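July, bench notes, Arroyo floor, packing cell 4

7:10 am. In before Pieter for once. Cell was left in hold overnight, arm parked high, no faults in the log apart from the usual door one. Cleared it. Coffee.

Carrying on from yesterday, pick order for the mixed gift sets. Coasters are still the worst item in the whole Jikitz catalog as far as I'm concerned. Flat, round, different finishes, and the fingers want to come down on the rim and skate. Birutė packed these by hand for years and she tips them up with a thumbnail, then catches the edge. We can't do the thumbnail. What we can do is come in lower and slower and close on the full diameter, which works if nothing is sitting next to it. So spacing matters, so whoever lays out the tray matters, so the job that was supposed to go away has turned into a different job.

Gunārs wants that written down properly for the shift meeting. My attempt:

Before – one packer per table, picks and wraps and boxes, sets own pace, talks to the person across.
Now – one person lays out trays for two cells, one person clears rejects and does the wrapping. Pace is set by whichever cell is waiting. Nobody across the table.

He read it and said leave the last bit in.

8:30. Ran recipe 2525 with the new approach height. Better on the light coasters. Darker ones still get a low confidence score from the wrist camera and the arm hovers, then asks for help. Every ask is a beep and an amber light, and Macarena has to walk over, look, press accept. She says the beep is in her head when she goes home. Turned the volume down to the lowest setting, can't turn it off without Pieter's login. Ask Pieter. (Asked. He says he needs to check with safety whether the light alone is enough. Fair.)

9:15. Wrote up the grip margin settings in Harnness so they aren't only in my head. Old value had no comment next to it, no idea who set it or why. Mine has a comment. Also renamed the "test_final_2" recipe which was neither.
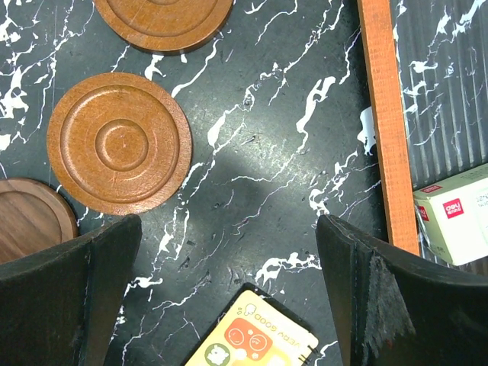 Finger pads. I've been going on about this for weeks and I'll go on about it again. Worn pads mean more squeeze to hold the same thing, more squeeze means marks on soft wood, marks mean rejects, and the rejects land on Macarena's table and get counted as her scrap in the daily sheet. That last step is the one that makes people angry, and they're right. Talked to Sumathi. She can split the sheet so cell damage and handling damage are in separate columns. Needs Gunārs to sign off. He will I think.

Pads should be on a schedule like everything else. Proposing check at start of shift, swap on condition, spares in the second drawer and not in Pieter's van. Check has to be somebody's actual task with time on the rota for it. If it's "whoever notices" then it's Birutė, every time, and she isn't paid for maintenence.

Which brings me to that. Long chat with Birutė at break. She isn't against the cells. Her hands are better, she said so without me asking, the wrapping was what got her and she does less of it now that it rotates. What she minds is she used to know by lunch how the day was going and now she has to look at the screen to find out. Also the training was one afternoon, mostly slides from Culura, and the jog controls got ten minutes at the end. She has worked out most of it on her own since. She'd like to be able to edit a tray layout herself instead of putting in a request and waiting for me. No reason she can't, it's a permissions thing. Layout editing doesn't touch speed or force limits. Will set up a lead operator role, her and Macarena first, then anyone who wants it.

Money question: does lead operator come with a grade. Not mine to answer but I said I'd raise it, so raising it here, Gunārs, if you're reading.

11:40. Lighting. Glare off polished surfaces still throws the depth reading. Tried moving the lamp back and angling it toward the wall, seems calmer but I only had it going for a short run before the line needed the cell back. Don't trust it yet. Matte mat would be the cheap fix for production trays. Ordered one sample size.

1:20 pm. Target on the board says 100 sets an hour per cell. Cell 4 did 66 in the hour before lunch. That number came from the sales demo with a single product, all the same way up, and it should never have gone on the board. Everyone walks past it and feels slow. Pieter agrees it should come down. I took it down. If someone wants a number up there it can be one we got from our own mix.

Notebooks and small boxes pick fine by the way. Thin wood strips so-so, they pivot in the fingers if you catch them off center. Long axis detection is on but I don't think it's weighting it enough. Look tommorow.

2:50. Handover to Sumathi for late shift:
– keep the approach height as is, please don't put it back even if it looks slow
– if it asks for help more than a few times on the dark coasters pull them from the tray and hand pack, don't stand there feeding it
– beep is down, watch the light
– E-stop on the far side is stiff, works, reported

Still open: sheet columns, pad schedule, lead operator role and the grade thing, login for the volume, mat sample, strips.

Gunārs says bring all of it to the meeting and let Birutė go first. Told her. She wants the old layout card from table 3, does anyone have it?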